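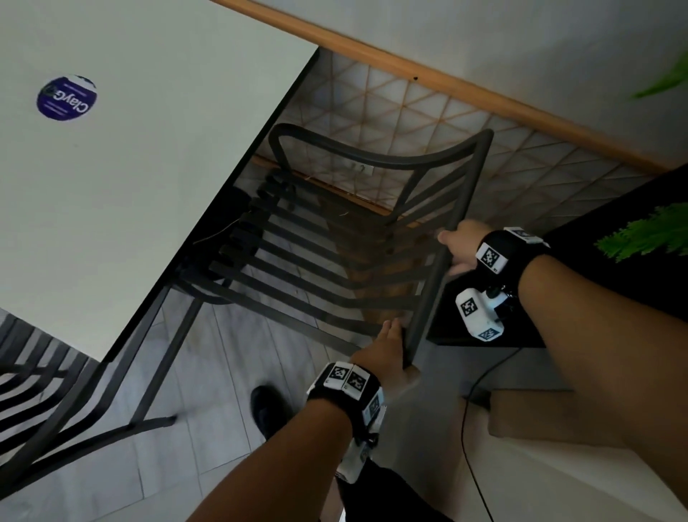 Part One: The Terms of the Trial

The agreement between Prevum and the management of the Nestberg was signed in January 2020. Under it, Prevum would supply the Rukorska, a machine for setting out dining furniture, for a trial of 300 hours. The management would supply the room, and one person to teach it.

The person appointed was Abenezer Gebremichael, who had arranged the chairs at the Nestberg for longer than the present owners had held the lease. He was informed by letter. He replied, also by letter, that he accepted, and that he wished the word "teach" to be removed from the contract. It was not removed.

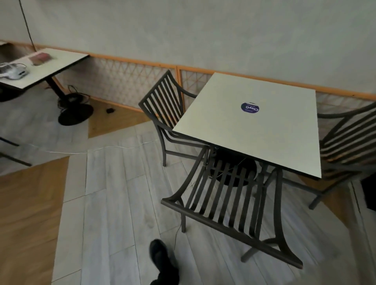 The brochure stated that the Rukorska would learn the position of any chair after five showings. Mr Gebremichael showed it each chair many more times than that. His written reports were brief. "The machine places the chair where the chair was," he wrote in the third. "I place it where the guest will want it."

Prevum's reply was courteous. The firm asked whether the guest's wishes could be given as a distance from the wall.

Part Two: The Report

Almost 261 hours had passed when the management requested an opinion. Mr Gebremichael recommended purchase, on one condition – that the machine should set the room at night, and that he should be allowed to walk through it each morning before the doors were opened.

"And what will you do there?" asked the manager, Mrs Hailu.

"I shall move one chair," he said.

She wrote this down, and sent it to Prevum as a requirement.
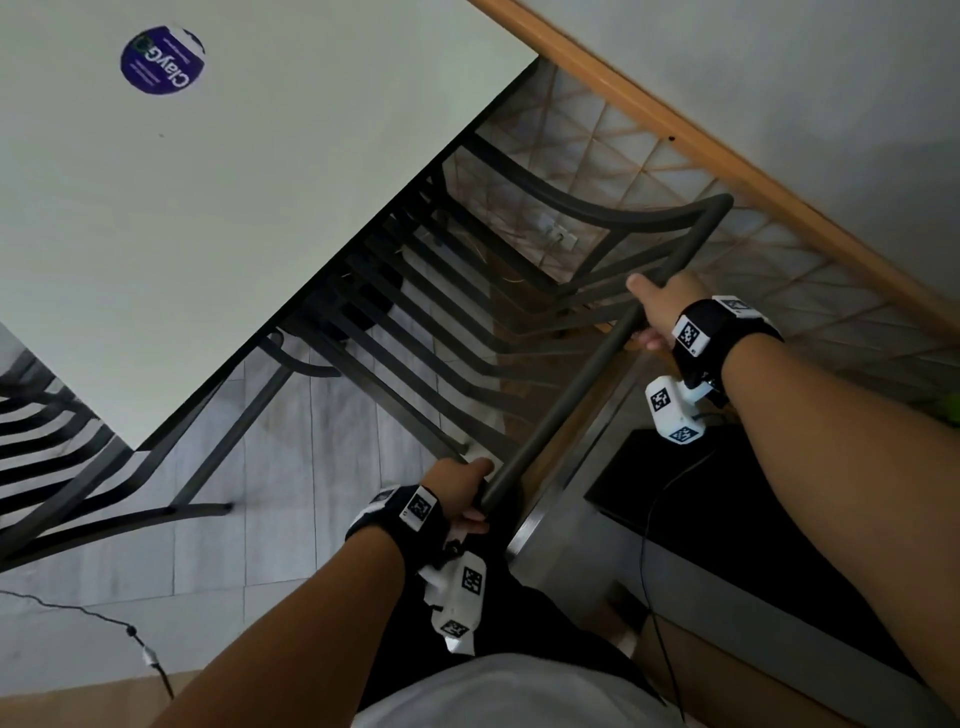

Moving a chair by hand, at the table marked ClayG.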